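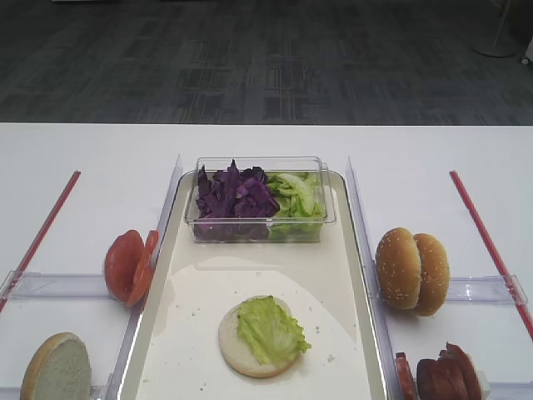

Sandwich assembly station

Last updated 29 April 2024 - Kereo Food Reference, Preparation section

Home | Preparation | Equipment | Storage | Index

A sandwich assembly station is a work surface set out so that a filled bun or sandwich can be built in a fixed order from ingredients cut beforehand. The surface is commonly split into lanes. The bun is built in the middle lane, while fillings are kept in the side lanes or at the head of the tray.

Layout

Lanes may be marked on the table or separated by upright dividers. Clear acrylic is a usual choice, as it keeps the fillings apart without hiding them from the person at work. A shallow tray with a raised rim is often placed in the central lane - it catches crumbs and can be lifted out for cleaning. Pale trays show up dropped food more readily than dark ones.

Ingredients

Chopped vegetables are held in straight-walled containers. Shredded purple cabbage and chopped lettuce may share one container, side by side, where both are used in small amounts. Cut cabbage keeps its crispness longer than cut lettuce, so a shared container is refilled according to the state of the lettuce.

Tomato slices may be laid flat or stood on edge. Slices on edge take up less room and are easier to pick up singly, but need something to lean against.

Order of assembly

The bottom bun is laid with the cut side up. A whole lettuce leaf is commonly placed first, as it slows the passage of juice from the tomato into the bread. Ruffled leaves hold loose shreds better than smooth ones, though they tend to overhang the rim of the bun. Tomato, chopped vegetables and sauce follow, and the top bun is added last.

Regional practice

In the Hatport canteens, stations are laid out with 2 side lanes and cleared after up to 32 buns. The Skernovari pattern places all fillings at the head of the tray and leaves the sides free.

Related articles
Bun (bread)
Cabbage, shredding of
Bae tray
Serving trays
Tomato slicing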